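Usamos cookies propias y de terceros para mejorar tu visita. Aceptar | Configurar

Incidencia 1832: el pedido se queda en «pendiente» después de pagar

Viernes, 10 de marzo de 2023 | Por Yufang Han, soporte de Barano
Tiempo de lectura: 4 minutos

Hola a todos, y gracias por la paciencia, que esta semana ha sido mucha. Dejo por escrito cómo va lo de la tienda de Drusport, así quien entre de turno el lunes no tiene que rebuscar en el correo (que ya sabemos cómo está el correo).

Xiaoqing Lu nos escribió muy amablemente para contarnos que sus clientes pagaban, recibían el cargo en la tarjeta y, sin embargo, el pedido seguía en «pendiente» durante horas. Al principio pensé en la pasarela, porque en noviembre tuvimos un caso parecido, pero Donati nos confirmó que las notificaciones de cobro salían bien y a su hora. Pedí entonces el registro del servidor, y ahí aparecieron 76 avisos rechazados con un error 403, todos de pedidos hechos con cupón.

Probé primero lo fácil: vaciar la caché, desactivar el complemento de cupones y volver a lanzar un aviso a mano. Con el complemento apagado el pedido pasaba a «pagado» al momento, ¡qué alegría me dio! Lo encendí otra vez y volvió el error, así que por lo menos ya sabíamos por dónde buscar.
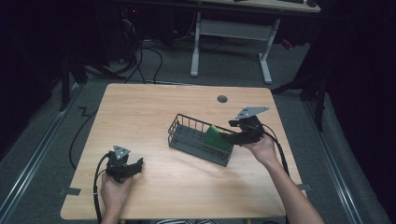 El caso es que el complemento añade al aviso un campo con el texto completo de las condiciones del cupón, y el cortafuegos de Rovum rechaza cualquier campo de más de 800 caracteres. Las condiciones de la promoción de primavera son larguísimas (las he leído enteras, con un café al lado) y pasan de sobra ese límite.

Zixuan Xie ha creado una excepción en el cortafuegos solo para la dirección de los avisos de pago. Después hicimos cuatro compras de prueba, dos con cupón y dos sin él, y las cuatro quedaron como «pagado» sin tocar nada.

Queda pendiente reenviar los avisos antiguos. Xiaoqing, no cambies esos pedidos a mano, por favor, que luego se duplican los correos al cliente y es un lío deshacerlo. Sotiris Sfakianakis los irá lanzando desde el panel en tandas pequeñas y te avisará cuando termine.

Estado: en seguimiento. Si entra algún pedido nuevo en «pendiente», responded en esta misma incidencia con el número de pedido y la hora del pago, y lo miro en cuanto pueda. Un abrazo y buen fin de semana.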